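About us – Jodholm Shared Workshop

We make things out of hours, mostly robots and bits of robots. Shared space, shared tools, shared kettle.
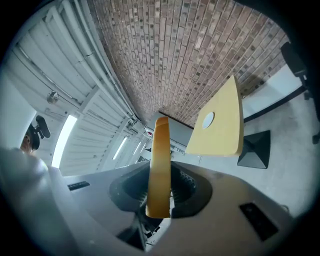

Who we are

Jodholm started with Rigoberto Aguirre and Anderson Figueiredo wanting somewhere to build that wasn't Anderson's kitchen. Rigoberto mends lifts for a living. Anderson taught design and technology until April and now does supply work, so he's in a lot more. 26 members at the last list, a few of them only come for the lathe, which is fine.

You don't need to know anything about robots. Several of us didn't. You do need to put things back.

What we build

Small automation, the sort that fits on a bench or gets carried home in a crate. At the moment:

Fimis. Our gripper work. Hand-held, so you can squeeze it and feel what the fingers are doing before anybody writes a line of code. Lots of arguments about finger shape. Long thin pads are good for getting under flat stuff, not so good with anything heavy. Anderson wants them softer, Rigoberto wants them stiffer, the rest of us print whichever file is newest. Please name your files properly.

Staleo. A sorting machine for screws and washers. Feeder is done, chute is done, the bit in the middle is being rebuilt after it kept sending M4 washers in with the M5. If you like cams come and look at it.

Home projects. Members bring in whatever they've got going. A curtain opener, a seed tray waterer, a chess board that moves its own pieces (rooks only so far). Bring the power supply with you, we are always short.

How a build works here

Put your idea on the board by the door. One line is enough. If somebody else fancies it you've got a team, if not you've got a solo project and can still ask for help.

Start in cardboard. Really. We have wasted a lot of filament on things that were the wrong size. Then print or cut, then motors, then code. Keep the parts list in the shared folder and write down the supplier, becuase you will want the same bearing again and won't remember where it came from.

Anything that moves under its own power gets a stop switch you can reach without leaning over it. Somebody else checks it before first power-up. No exceptions, and yes that includes people who've been here from the start.

Finished builds go home with whoever made them or stay on the shelf for others to take apart. Label them. Unlabelled things on the shelf count as spares.

The Lukoševičius fund

A pot of money for parts, named after the family who left us their late father's tools and his entire collection of gear motors. Members can ask for up to £300 for a build. Fill in the form, half a page, say what you'll buy. Drawings and code have to be shared with the rest of us after. Next round closes July 2025.

Joining

Membership is £25 a month, covers the space, the machines and ordinary consumables. Big prints you bring your own filament. Under-16s welcome with an adult who stays.

Come for 2 visits before you pay anything. Wear shoes you don't mind, tie hair back, no gloves on the drill press. Induction on the laser cutter is seperate, ask Rigoberto, and ask again if he forgets.

Finding us

Side entrance, ring and wait, the bell is quiet. Parking in the yard but not across the neighbours' gate please. Bikes can come inside along the back wall.

For anything else use the contact form. Replies can take a few days, more if something's half built.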